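Ulleletti Opens Trim and Bracket Fitting Area at Prarkdale

PRARKDALE, 10/15/22 – Ulleletti, a supplier of shelving and fitting-area layouts for vehicle preparation shops, has put its new trim and bracket fitting area at Prarkdale into regular use. The area handles molded exterior parts that are fitted late in preparation, among them license plate brackets.

The layout places parts storage directly beside the vehicle. Parts are staged on blue metal racks built from slotted angle uprights with diagonal braces. The work surface is flat sheet metal with a folded front lip. Shelf height can be changed in fixed steps by moving the shelf to another row of slots, and no welding is required.

Floor positions are marked with yellow tape on carpet. Corner marks are L-shaped and define where racks and fixtures return after the area has been cleared. Carpet was chosen over bare concrete to protect painted and molded surfaces if a part is set down at floor level.

"A plate bracket is a small part, and it is often kept a long way from the car it goes on," said Siebe Groen, layout engineer at Ulleletti. "We measured the walk at the old site and then designed the rack position to remove it. The rest of the work was choosing shelf heights."

Parts arrive from Femari in returnable trays and are transferred to the racks by part number. Each rack carries one part family. Brackets are stored flat with the rim facing up, so that the mounting holes can be checked before fitting. Larger ribbed panels are checked on both faces for flash, cracked ribs and blocked holes. A part that fails the check is tagged and returned to Femari with the tray.

Planning started in September at the Ayaaba shop, where a trial version of the layout was run for 18 working days. The trial covered 400 parts and led to two changes: a lower main work surface and wider clearance between the rack and the door side of the vehicle.

Fitting area, Prarkdale
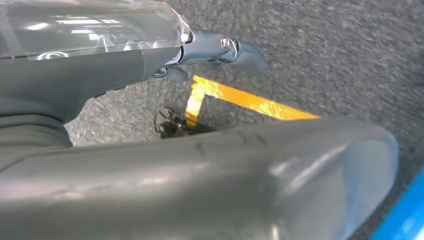
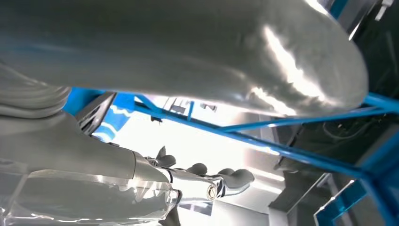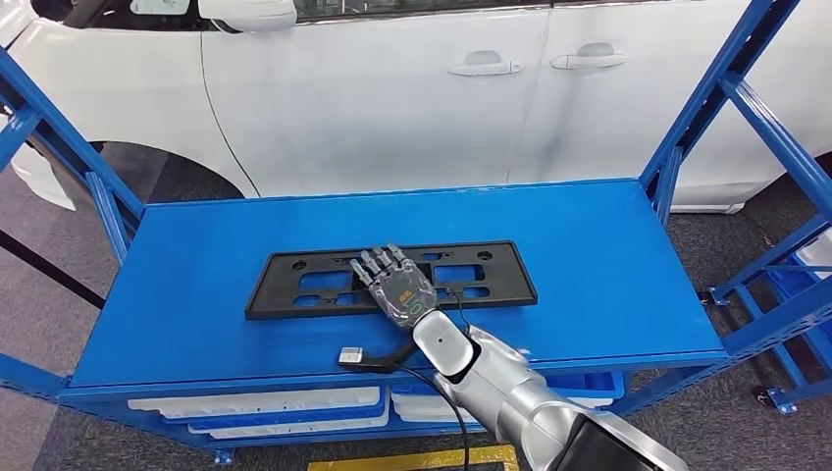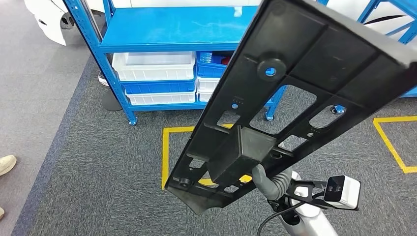

The Prarkdale site has 12 racks in service. Ulleletti will supply another 4 for the second bay, using the same uprights and shelf boards. Drawings of the floor marking plan and the rack assembly sheet are available to trade customers on request.

Inquiries about layout surveys should be sent to the Ulleletti projects office and should state bay dimensions, floor covering and the part families to be stored.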